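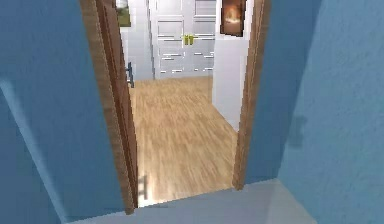
Doorway from the blue room toward the white double door.

Prefabricated panel houses: your questions
By Hanne Østergaard
Saturday, August 22, 2015

We use cookies to remember your language and region. By continuing to read you accept this.

People who write to Skundeo before they order a house ask many of the same things. I have collected the answers on one page and I will add to it when new ones come. If yours is missing, please write to the office in Zumham.

What do I receive when I order a panel house?

You receive the outer walls as closed panels, the inner walls as open frames, the floor beams, the roof trusses and the windows already set in their openings. Screws, brackets, sealing tape and membranes come in marked boxes. The foundation, the kitchen, the bathroom fixtures and the final surfaces are not in the price. Electrical pipes are laid inside the outer panels at the factory, but the wires must be pulled by your own electrician.

Which models can I choose from?

There are two at this moment. The Vakirell is the smaller one, with 770 square feet on one floor. The Mokgethi has 1,293 square feet on two floors and can be ordered with the stair on the north or the south side. We measure the area inside the outer walls, so please be careful when you compare it with other makers, who may measure from the outside.

Can I change the floor plan?

Yes, inside the outer walls you are quite free. Doors can be moved, and a room can be divided in two if each part still has a window. In the Mokgethi one inner wall carries the upper floor. It is marked with a thick line on the drawing, and it has to stay. Openings wider than five feet in this wall need a new calculation by our engineer, and that is charged separately.

Changes must reach us before the drawings are signed. After the signature, the saw list goes to the factory, and then also a small change costs a lot.

Who applies for the building permit?

You do, as the owner of the land. We send you the drawings, the calculations for the structure and the energy sheet. Some building departments want a local engineer to stamp the papers, so ask about this early. I have seen a customer wait the whole spring for one stamp.
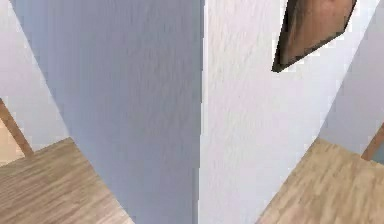

What kind of foundation is needed?

Both models can stand on a concrete slab or on a low perimeter wall with a crawl space. We prefer the slab on flat ground and the perimeter wall where the land is sloping. Whichever you take, the top must be level to a quarter of an inch over the full length. Our crew will measure it on arrival. If it is more wrong than this, they can't begin, and you will have to pay for the waiting days.

Please ask the concrete contractor to measure the two diagonals also. A slab can be perfectly level and still not be square.

How does the truck reach my land?

The panels come on a long trailer, and the crane comes separately. The road should be at least 12 feet wide and firm enough for a loaded truck after rain. Send us photographs of every narrow turn, bridge and low branch on the last mile. Delivery is included up to 100 miles from Zumham. For longer distances we give a price together with the offer.

How long does it take to put up the house?

The Vakirell is normally closed against rain in three working days. For the Mokgethi you should count with six. Strong wind stops the crane, and we will not discuss this with the crane driver. His word is final.

The inside work takes much longer than the outside, and this surprises many. For a family who does it in the evenings and on weekends, one year is a common time.

Can I do a part of the work myself?

Inner walls, insulation of the inner walls, floors and painting are all suitable. The raising of the outer panels and the roof must be done by our crew, otherwise the guarantee for the structure is not valid. Plumbing and electricity follow the rules of your county.

When is the best season to order?

Orders signed before the end of March can usually be delivered in the same autumn. Later orders go to the next year. We don't produce a house before the permit is granted, even when the customer asks for it, as we have no place to store the finished panels. 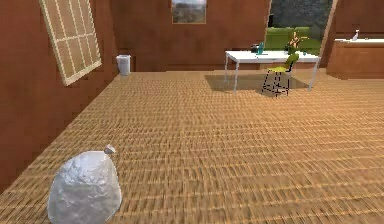

How do I pay?

The payment is divided in three parts: when the drawings are signed, when the production starts and when the house is closed. The last part is paid after you have walked through the house with our foreman and both have signed the list of remarks.

Is the wood treated?

Only the sill plates, which lie against the concrete. The rest is kiln-dried spruce without treatment. Keep it covered on the site and let the air pass under the cover.

May I visit a finished house?

We have a Mokgethi in Zumham that can be seen by appointment. Please write at least one week before and tell us how many persons will come.

Related
Crawl space or slab on sloping land
How to read a structural drawing
Checklist before the crane arrives
Choosing windows for the north wall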